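4. Setting Up the Table for Serving

This section covers the Otier table after assembly. If the legs and top are not yet joined, go back to Section 3.

4.1 Before you start

Wipe the tabletop with a soft damp cloth and dry it. Check that all four leg bolts are tight using the 2 mm key supplied with the leveling feet. Press down on each corner. If the top rocks, turn the foot under that corner until it stops.

CAUTION: Do not place more than 225 lb on the tabletop, spread evenly. Do not sit or stand on it.

4.2 Laying the mat

1. Unroll the mat and leave it flat for an hour or so. Mats stored in a cold room take longer.
2. Turn the table so that the grommet hole is at the back.
3. Lay the mat on the left part of the tabletop.
4. Smooth the mat from the middle outward with the flat of your hand.
5. Lift one edge and let it fall back. It should lie flat without curling.

NOTE: The mat is not a trivet. Pans straight from the stove or oven will mark it and may mark the wood underneath.

4.3 Placing the tray and bowls

1. Set the tray on the mat, with all of its base supported.
2. Place the bowls on the bare wood near the middle of the table. Leave enough room between them to lift one without knocking the other.
3. To stack, set the first bowl upright, then lower the second straight down into it.
4. To unstack, hold the lower bowl still and lift the upper one by the rim. If it sticks, tilt it slightly to one side.

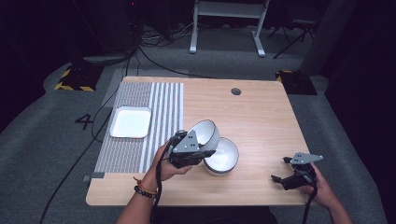

Can I keep the bowls stacked when the table is not in use?
Stack them only when they are fully dry. Water trapped between two bowls leaves a ring on the glaze and makes them hard to separate. Wadanby bowls can be stacked up to four high in a cupboard, but keep to two on the table.

4.4 Using the grommet hole

The hole is for the cord of a lamp or a warming plate. Feed the plug down from the top and take up the slack underneath with the Picard clip.

1. Unplug the appliance.
2. Pass the plug through the hole.
3. Press the cord into the clip under the tabletop.
4. Plug in the appliance and check that the cord does not hang where feet can catch it.

CAUTION: Use one cord only. Do not connect an appliance rated above 500 watts to the optional Astesitz outlet strip.

4.5 Clearing and cleaning

1. Remove the bowls first, then the tray.
2. Shake crumbs off the mat over a sink or outdoors.
3. Sponge the mat with warm water and a drop of dish soap. Rinse and hang to dry.
4. Wipe the wood along the grain and dry it at once.

Do not put the mat back on damp wood. If a pale patch shows where it has been, leave the top uncovered for a day before treating it. Oil and replacement feet are listed in Section 6. The order number for the mat is 585.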